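NUTR 110 - Introduction to Food and Health
Week 4 handout: Reading labels and comparing serving sizes
Instructor: Trí Thái

Read this before lab section. Bring a calculator and one packaged food from home with the label still on it.

1. Where to start

Start at the top of the panel with the serving size. Every other number on the panel depends on it. If the serving is one cup and you eat two, double everything. Serving sizes are based on how much people usually eat at one time. They are not advice on how much you should eat.

Some small packages are labeled as one serving, so the numbers cover the whole package. Larger packages list the number of servings per container. Some packages list two columns, one per serving and one per container. Use the column that matches what was eaten. 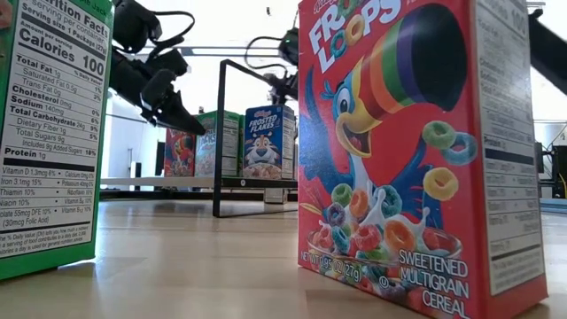 Figure 1. Single-serving cereal panel: serving size 1 Package (27g), Calories 100.

2. Total sugars and added sugars

Total sugars include sugar found naturally in milk and fruit. Added sugars are put in during processing and are listed on an indented line. The added amount is already part of the total, so do not add the two lines together.

Worked problem: the panel in Figure 1 lists 9g total sugars in a 27g serving. Divide 9 by 27. One third of the cereal by weight is sugar, and the panel says all 9g are added.

3. Percent Daily Value

The % Daily Value compares one serving with a full day's reference amount. As a general guide, 5% or less is low and 20% or more is high. The added sugars line in Figure 1 reads 18%, which falls just short of high. Remember that milk is not included unless the label says so.

4. Comparing two foods

Serving weights differ, so compare per 100 grams. Divide the nutrient by the serving weight and multiply by 100.

Example: a can of soup has 345 mg of sodium in a 200 g serving. 345 divided by 200, times 100, is 172.5 mg per 100 g. Do the same for the cereal: 140 divided by 27, times 100, is nearly 519 mg. Per 100 g the cereal is higher, but a person eats far less of it by weight - so report both figures in your lab sheet.
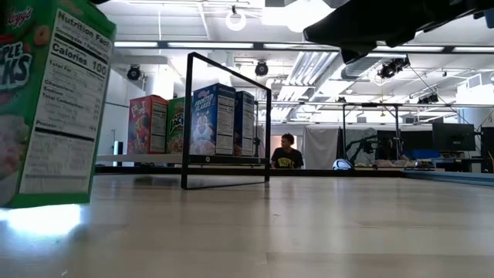

Figure 2. Nutrition Facts panel on a Kellogg's Apple Jacks box.

5. Practice

a. A granola lists 14 g of total sugars in a 56 g serving. What share of the weight is sugar?
b. A snack has 2 g of fiber per serving. How many servings would give 14 g?
c. Find the per-100 g sodium for the food you brought.

Write out each step. Answers without units lose half credit. Lab sheets are due at the start of section.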